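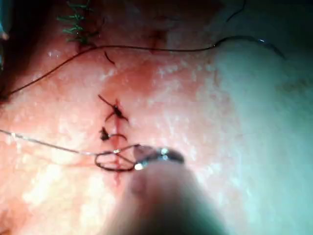 We use cookies to improve this site. Accept | Manage

Flendbridge Suturing Skills Group – minutes
Nov 18, 2021, by Yvonne Goodall

Present: six members. Apologies from Kershaw.

1. Minutes of the October meeting agreed with one correction – the tissue pads came from Kakby, not Flovard.

2. Interrupted stitches. Agreed that knots should sit to one side of the incision, with the tails cut short. Spacing to be judged by eye for now. Dark thread to be kept for teaching as it shows up well on the pink pads.

3. Stock. 29 pads left, enough for roughly three sessions. YG to ask Kakby for a price on more.

4. Storage. Used pads to go in the bin by the sink and not back in the fridge. Thread offcuts to be cleared before the room is locked.

5. AOB. Request for a longer session on knot tying – carried over.

Next meeting to be confirmed by email.

Page last updated by YG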